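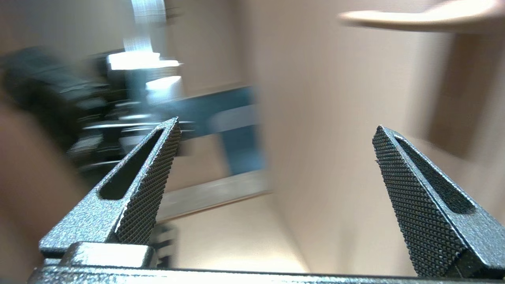

Browse Reviews » Home Energy » Okside Bench Fuel Cell Kit: Six Months of Making Very...

Okside Bench Fuel Cell Kit, reviewed

Posted July 2023 in Home Energy

I bought the Okside kit in January, when the heating bill had come and I was open to suggestions. It's a small hydrogen fuel cell with its own electrolyzer, which means you put electricity and distilled water in at one end and get a smaller amount of electricity and the same water out at the other. Put like that it sounds like a bad trade. It is a bad trade. I've had a very good time with it.

The box holds the cell, the electrolyzer, two gas cylinders that look like they came off a fish tank, a solar panel the size of a paperback, a little fan, tubing, clamps and a manual. The manual has 4 languages in it and I would say the English is the third best. It wants you to "encourage the bubble" before first use. I encouraged the bubble for most of an evening before working out that they meant tap the tube.

Assembly took me an hour and a half. The box says twenty minutes, and I believe that's possible if you don't put the membrane in backward. There's a shiny side and a less shiny side, and under kitchen lighting they are the same side. A printed arrow would fix this. The tubing is good stuff, though, soft enough to push on by hand and snug once it's there, and the clamps haven't slipped.

What it does

In full sun the panel fills the hydrogen cylinder in a bit under half an hour. Then you unplug the panel, connect the fan, and the fan turns. The first time this happened I called people in from other rooms. They came, they looked at the fan, and they asked whether it could run anything else. It can run a small light. It can't run both.

On a cloudy day you can use the battery pack instead of the panel, at which point you're using batteries to make gas to make electricity to turn a fan that would have run on the batteries. I did this for a whole weekend and learned more about efficiency losses than I did in school.

I kept a notebook. Over 274 runs, the cell started without fuss on all but a handful, and most of those were my fault for letting the membrane dry out. It needs to be kept damp. Okside mentions this on the last page of the manual, after the warranty, in the spot where other companies put the recycling symbol. Output did drop off in the spring, then came most of the way back after I flushed the whole thing with fresh distilled water and left it alone overnight.

Storage

If you had hopes of stockpiling sunshine for winter, the cylinders will cure you. They hold a tiny amount, and the hydrogen sneaks off on its own schedule. Fill it after lunch and there's noticeably less by bedtime. I tried the Savance storage add-on, a metal hydride canister that soaks the gas up like a sponge, and it does hold on much better. It also costs more than the kit, and it gives the gas back so slowly that the fan looks tired. I sent it back. The Savance return form asks you to pick a reason from a list, and "physics" isn't on it.

Compared with the others

The Uchida starter set is cheaper and comes with a toy car, so it will win every birthday party. The cell in mine was sealed, so when it faded that was the end of it. The Okside comes apart with four screws and replacement membranes are sold separately, which is why I still have one and no longer have the other. The Zurkthorpe is a proper teaching unit with a meter and a carrying case, and at more than $200 above the Okside it ought to carry itself.

Gripes

No stopper for the spare port. The fan's wires are short enough that everything has to sit in one small huddle. The stickers peel when they get wet, on a product that is mostly water.

Would I buy it again

Yes, with the membrane the right way around. It suits a patient twelve-year-old or an impatient adult with a windowsill. Anyone planning to take a house off the grid should look elsewhere, unless it's a house with one fan.

Rating: 4 out of 5

Good: comes apart for repairs, decent tubing, spare parts easy to get
Bad: manual, short wires, leaky cylinders
Also needed: distilled water, a towel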